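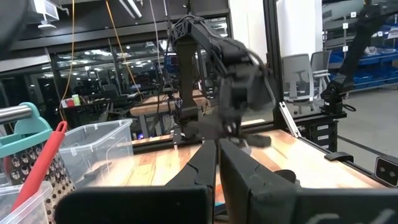

## Kitchen sorters wanted, part-time

Skellik is looking for people to sort and pack kitchen utensils at our Skurkska site. The work is done standing at a wooden butcher-block table. There are 13 places.

### The work

You will be given a mixed lot of kitchen things and a packing sheet. You lay everything out on the table, check it against the sheet and put it into clear plastic bins. Typical items are tongs, spatulas, large spoons and box graters. Long items go in first, handles all the same way. Graters stand upright and go in last.
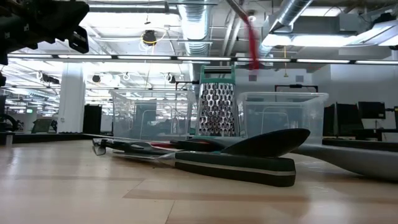
*Utensils, box grater and clear bins on the table at Skurkska.*

Anything chipped, bent or missing from the sheet is put to one side and written down. When the lot is finished you wipe the table and fetch the next one. Full bins go to the Relano store, which has its own staff, so there is no driving.

### Hours and pay

- Shifts are 2 hours, mornings or afternoons. You may do both on the same day with a break between.
- Pay is 117 per week for the basic pattern of shifts. Extra shifts are paid at the same rate.
- Work runs until the end of October.

### What we ask

- You can stand for a full shift and lift a full bin.
- You can read a packing sheet in English.
- You are 18 or over.
- Flat, closed shoes. Long hair tied back. Aprons are supplied.

No experience is needed. People who worked on the Muli packing last year are welcome to apply again and should say so on the form.

### How to apply

Forms are at the Skurkska front desk. Fill in both sides, tick the shifts you can do and quote reference 1627. Short trial sessions will be held before places are offered, and these are paid.

Skellik, Thursday, June 10, 2004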